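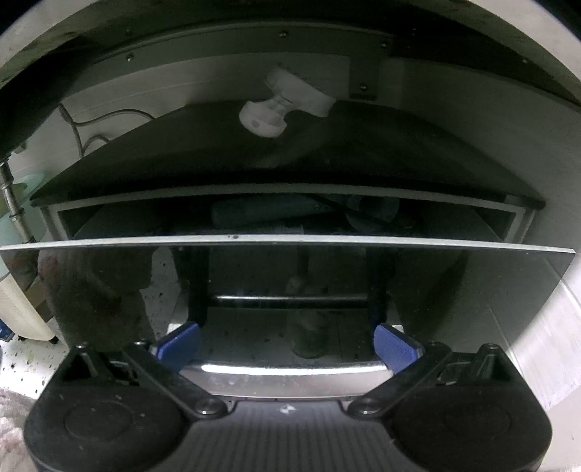
Home News Interviews Venues Archive Contact

Scoring the Westerberg: an interview with Ingvild Engström
13 May 2026

The Westerberg Prize for unaccompanied choirs changed its marking system this season. Until last year each judge gave a single mark out of 100. Under the new rules the mark is built from separate headings, and the sheets are handed to the choirs afterwards. Ingvild Engström has chaired the panel for both versions. We spoke at the Brodport concert hall during a break in the heats.

Her first point was that the old mark carried very little information. "If you give a choir 81, what have you told them? They don't know if they lost marks for tuning or for the choice of programme. We had conductors writing in every year to ask, and the panel had no notes to answer from."

The sheet now has 5 headings: intonation, blend, rhythm and ensemble, text, and programme. Intonation carries 30 of the 100 marks, the largest share. Engström argued for a higher figure and was outvoted. "In unaccompanied singing everything else rests on it. A choir that drops a semitone over four minutes has changed the colour of every chord on the way down. I would have given it more."

Drift in pitch is handled separately from local tuning. A steward with a tuning reference notes the final chord of each piece and passes the panel a slip showing the difference from the starting pitch. The slip arrives after the judges have written their first mark for intonation, and they may then alter that mark once. Engström described this as a compromise. Two members of the panel have absolute pitch and notice a drop at once, while the others hear the intervals within the choir and may not register it at all. "Before, the same performance could be marked very differently for that reason alone. The slip brings us to the same set of facts. What we do with them is still our own business."

She doesn't accept that a falling pitch should always cost marks. In slow music with close harmony, she said, a choir that tunes its thirds purely will tend to move, and some of the best performances she has heard ended a quarter-tone flat. The rules leave this to the judge.

Forty-three choirs entered. Each sings for no more than twelve minutes, counted from the first note to the last, with applause left out. The set piece this year is by Hjørdis Moen, who was asked for something that could be sung by a group of sixteen or a group of sixty. It is called "Nallilov" and lasts a little under four minutes.

Moen joined us for part of the conversation. She had written the piece with the new sheet beside her. "I was sent the headings in December, when I had only the opening. There is a long held chord in the middle where the altos move and the other parts stay still. You can't hide there. I also put the consonants on weak beats in the last section, so that the text mark would mean something."

Engström said the held chord had been useful to the panel. It falls at the same point in every performance, so the judges have one bar which they can compare directly across all the choirs. Most groups take a staggered breath in the tenors just before it. A few have breathed together and accepted a gap. Neither is marked down as such, though a gap that disturbs the pulse comes off the ensemble mark.

The hall itself was a matter of some discussion. Brodport has a shorter reverberation than the church used in earlier years, and sound from the back row reaches the judges late and rather dull if the risers are set too far upstage. After the first morning the risers were brought forward by one section. Choirs that had already sung were offered a second hearing on the new layout, and one took it. Engström would not say which, or whether the mark changed.

Marks are entered on paper and then copied into Bitberg, the program that adds them up. It drops the highest and lowest total for each choir and adds up the remainder. Engström is in favour of dropping the extremes with a panel of seven and would be against it with a panel of three. The top total so far is 3,309 in the program's own units, which are scaled up to avoid decimal places and are not shown to the choirs.

I asked about comments. Each judge must write at least two sentences under every heading. "It is slow. By the afternoon my handwriting is poor and I have to print in capitals," Engström said. She tells new judges to name a bar number wherever they can. "'Sopranos sharp' is not much help on its own. 'Sopranos sharp, bars 22 to 24, on the open vowel' is something a conductor can rehearse on Monday."

Moen wanted to know if composers would get a sheet as well. Engström said there were no plans for it, and went back in to hear the next choir.

Back to top | Contact the editor | Copyright, all rights reserved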